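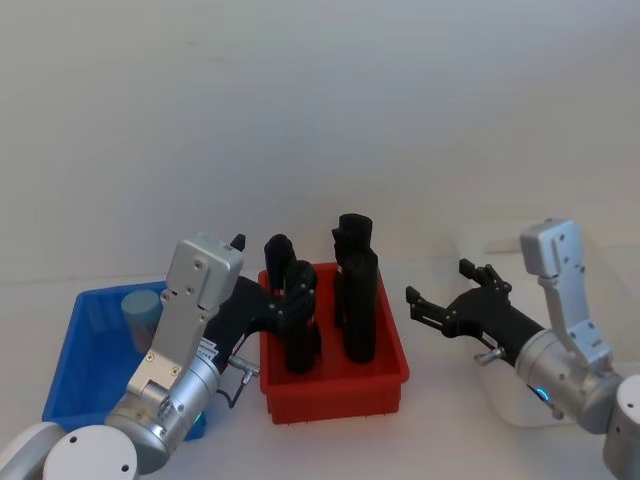 *Three bins on the white table: blue on the left, red in the middle, frosted on the right.*

Home | Files | Notes | Changes | Contact

# Prumham Sorting Table

README, last tidied up on March 4, 2023

Hello, and thanks for downloading this! I'm Saskia Whitcombe and I look after the Prumham sorting table, which means I buy the bins, lose the lids and write the notes. The collection is all about small upright things going into plastic bins by colour. I started it in November with a box of odds and ends from my kitchen cupboard (and a fair few bits I'd been meaning to take to the tip), and it has grown a bit since then.

## What's on the table

The bins are nothing fancy. The blue one is a shallow tray with sides that lean outwards slightly, the red one is smaller and deeper with a good thick rim and ribs down the front, and the third is a see-through-ish frosted white. I keep them in a loose row and I don't measure the gaps — if one gets nudged during a session it stays nudged until the end.

In the opening picture there's a pale blue cup standing in the blue bin and three black cylinders standing up in the red one. The black things are matt and a little bit ribbed, and the one on the right is the tallest, poking up well past the rim. I'm very fond of that one. It looks like a stack of tubes and it makes the red bin feel properly full.

## Sorting rules

- Blue things go in the blue bin.
- Black things go in the red bin. Yes, I know. We ran out of black bins and then I got used to it.
- Anything pale, clear or hard to place goes in the frosted bin.
- Things should end up standing. If something topples over inside its bin, it still counts as sorted, but please put "fallen" in the notes column.

## Folders

`hasach/` is the main set, 40 sessions, all on the white table with the plain wall behind. Start with this one.

`ibarra/` is a smaller set of 8 sessions using the same rules, but with the bins swapped round beforehand. The order is written at the top of each notes file.

`bristar/` is odds and ends. I tried a different lot of cups and didn't like how easily they tipped, so I stopped after 2 sessions. They're perfectly usable, just a bit chaotic!

Every session has its own notes file in plain text, with the starting layout, the finishing layout and whatever I thought was worth writing down at the time (sometimes that's a lot, sometimes it's "fine").

## Known niggles

The word "tray" in the older notes means the blue bin. I switched to "bin" for everything later on and haven't gone back to change the old ones.

Two of the Ibarra notes files have the left and right bins the wrong way round. I've marked them with CHECK in the first line — go by the pictures for those.

"Tube", "cylinder" and "black one" all mean the same sort of thing. Sorry, I wrote these over a lot of evenings.

## Using it

Help yourself for teaching, tinkering or research. A mention of the Prumham sorting table would be lovely, and if you spot a mistake in the notes, send me the folder name and the line and I'll put it right in the next tidy-up.

Contact Saskia Whitcombe | © 2023 Prumham Sorting Table | Back to top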